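Family Law and Legal Pluralism
Handout for Session 9: Who Gets to Say You Are Married?
9 min read

Last session ended with the registry office at Hesberg and its one working printer. We pick up with the couples who never went there.

Most legal systems recognize marriage in one of two ways. Either the state performs it, and whatever your priest or grandmother does afterward is a party, or the state lets religious bodies perform it and keeps the paperwork. Trouble lives in the gap between them. A couple can be married in the eyes of everyone they know and be strangers to the tax office.

Our running case is Soylu. The parties had a religious ceremony in July, a hall full of guests, and a cake that takes up a full paragraph of the record. They lived together for 20 years. No certificate was ever filed. When he left, she asked for a share of the house at Raltenholm, and his lawyer discovered a sudden devotion to formalities.
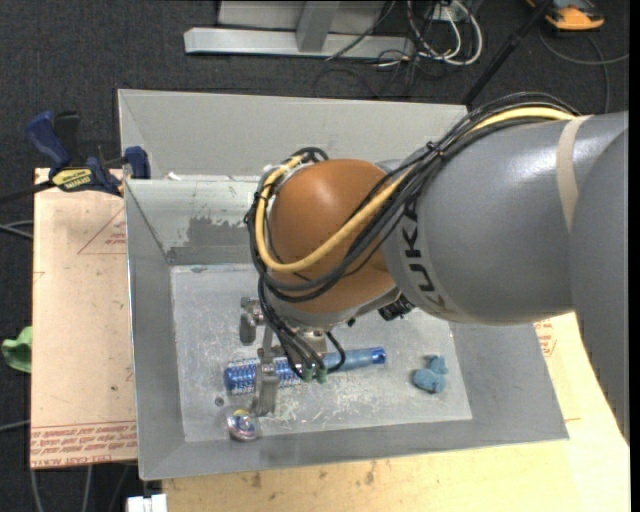 Does an unregistered religious marriage give a spouse any property rights?

It depends on which door the court lets her use. As a wife she usually has no claim, but many systems let her argue as a long-term partner, a contributor to the purchase price, or someone who relied on a promise about the home.

Note how the second door changes the evidence. A wife proves a wedding. A contributor proves bank transfers, and women who spent two decades raising children tend to be short on those. The rule looks neutral until you ask who kept the receipts.

Registration drives are the usual remedy. Make filing compulsory, fine the officiant, declare victory. Read the Nimarik report for what followed there: the fines were collected with great energy, while the wives of unregistered husbands stayed exactly as unprotected as before. Pay attention to section 3, where the drafters explain this at length without quite admitting it.

For next time, write one page on whether the court in Soylu should have treated the marriage as void or as nonexistent. These are different things. A void marriage can still carry financial orders in some systems, and a nonexistent one gets you a nice photo album. Bring the statute. I will not be lending mine again.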